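Taming the Shoe Pile: Tips From My Tidy-Up Trial

If you've been reading my household tips for a while you know about our front hall. Four people, one narrow closet, and a heap of footwear that grows every time somebody comes in from the yard. So when my friend Dexter Okafor told me that Vimby was taking bookings to try its two-arm tidying kit, I said yes before he'd finished the sentence.

The kit is called the Mimereo (I keep saying it wrong). It's a pair of black arms that bolt onto a frame on either side of a table, and you teach it small chores by showing it how they're done. You can rent it by the day for $160 or buy the whole thing for $3896, and I'll tell you right now I was only ever going to rent. I booked a Saturday session in the showroom and brought my own list of annoying little jobs. Slippers were at the top of it!

Okay, so here's what I learned, and a lot of it is just good sense about slippers whether you ever go near a robot or not.

Get a bin with an open top and straight sides. Baskets that curve in at the rim look sweet, but everything catches on the way down, for hands and for grippers. Slotted plastic is my favorite now. Grit falls through, air gets in, and you can rinse it in the shower.

Stand them up on their sides if you're short on space. Two slippers lying flat take up the whole floor of a small bin, and then you're stacking soles on top of footbeds, yuck. Lean the next pair against the wall and you can squeeze in one more.

Put pairs in together. Sounds obvious, I know, but watch your family for a week. One goes in, one stays under the couch. I asked Yasir Baloch, who was running my session, whether the arms could be taught to go pair by pair and he said it depends on how you do your demonstrations. If you're sloppy when you show it, you get sloppy back. (Same with children.)

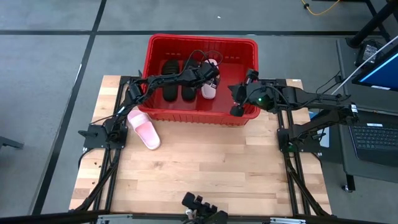
Black pair side by side in the red bin, one pale pink and white slipper in the left arm's grip, and a pink slide still on the table.

The arms are slower than me, no getting around it. I timed myself at home with the same number of slippers and I was done while my coffee was still brewing. What I liked is how gentle the gripper looked with soft things. I had expected it to squash them flat. Slides with a nice wide strap are easier to get hold of than the closed, floppy kind, so if you're shopping for house shoes with this sort of thing in mind, go for the strap.

A few setup notes if you're thinking of renting:

Clear more room than the brochure suggests. The arms reach out over the table and you don't want a lamp or a plant anywhere near them.

Use a bin in a color that isn't the color of your table. I can't promise it helps the machine but it sure helps the person watching.

Tie up your cables before you start. I trip on everything, so I mean this one from the heart.

Do the same job many times in a row. Yasir had me repeat my slipper routine 22 times, and by the end I was putting shoes away in my sleep. Bring a snack and comfy clothes.

Start with one chore. I came in wanting slippers, dish towels and the kids' mittens all in the same session and that was way too much. We got through slippers and part of the towels.

Would I buy one? No, not at that price, and not for a hall as skinny as mine where there's no place to put the table. My neighbor Eoin Mac Carthaigh runs a small guesthouse and has slippers by the door for every guest, and he's a lot more tempted. He's booked in for August, so I'll pester him for his notes.

For the rest of us, the bin alone is worth it. Mine lives just inside the door now, black things at the left, everything else leaning on the right, and I give it a rinse when the bottom gets sandy. If you have a trick for tall boots, send it to me, please. I've got 3 pairs flopping all over the closet floor and no ideas.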